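Forums > Home Care > Laundry and Linens > Folding clothes on the bed, does it ruin the sheets

New Posts Search Members Rules Log In

Last updated 10/24/18

bruleck_mom
We don't have a table near the washer, so I fold everything on the bed in the spare room. Jeans, towels, kids' stuff, all of it. My sister says I'm wearing out the fitted sheet and getting dye on it. The sheet is plain cotton and I change it every other week. Does anybody else fold on the bed, and have you had trouble with it?

tallgrass14
I've done it for 12 years. Never had a problem with wear. Rivets and zippers can snag if you drag jeans around, so zip them up first and lift them. Dye is a different matter. New dark denim will rub off on anything light for the first few washes.

hemline
Disagree on the wear. I had a set of Drekia sheets, pale gray, and the middle got pilled right where I dump the basket. The other side of the bed was fine. I throw an old flat sheet over the top now, fold on that, then shake it out on the porch.

tallgrass14
Could be the sheets. Some of them pill if you look at them wrong.

hemline
Could be. The second set I had wasn't Drekia and it did the same thing, just slower.

oldporch
My setup is the big bed with the pink sheet. The quilt gets folded up and pushed to the headboard along with the long pillow, and that leaves most of the mattress to work on. Denim first, while there's still room, then shirts, then the small stuff. I don't use a cover. Bags and jackets end up on the corner of the bed no matter what I do.

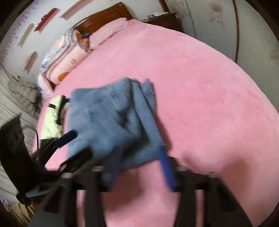 Does light-blue denim leave color on a pink sheet?
Faded denim that has been washed many times rarely leaves anything you'd notice. Dark, new denim can, mostly if it's damp, so let it dry all the way before it goes on the bed.

I fold jeans in half lengthwise, tuck in the point at the seat, then fold in 3 from the hem up. They stand up in the drawer that way. If the drawer is shallow, fold in 4.

bruleck_mom
Thanks. Most of ours are old and faded so I guess my sister is wrong about the dye. She may have a point about the zippers.

K_Beneš
The bed is the wrong height. I'm surprised it hasn't come up. I folded on a low bed until May and my back hurt every laundry day. I bought a folding table and put it in the hallway. Takes up space but I can stand straight.

hemline
Not everybody has a hallway that wide.

K_Beneš
Mine isn't wide. You turn sideways to get past it.

tallgrass14
Then it's not much of an improvement. I kneel on a cushion on the floor when I fold on the bed and that works fine for me.

K_Beneš
My knees would not agree with that.

quiltrack
Question for oldporch — do you leave the quilt on the bed while you fold? I used to and it got covered in lint from the towels. I hang mine over a chair now. Printed quilts hide it pretty well but you can feel it at night.

oldporch
I leave it folded at the head end. Lint hasn't been bad. I do towels in a separate batch and those get folded on top of the dryer.

quiltrack
That would explain it. My towels and clothes all come out together.

bruleck_mom
I'm going to try the flat sheet on top. I have an old one with a tear near the hem that isn't good for anything else. Will zip the jeans before they go in the wash too.

hemline
Zip and turn them inside out. Saves the color as well.

tallgrass14
Inside out is fine but then you're turning every pair back before you fold. I skip it except for black ones.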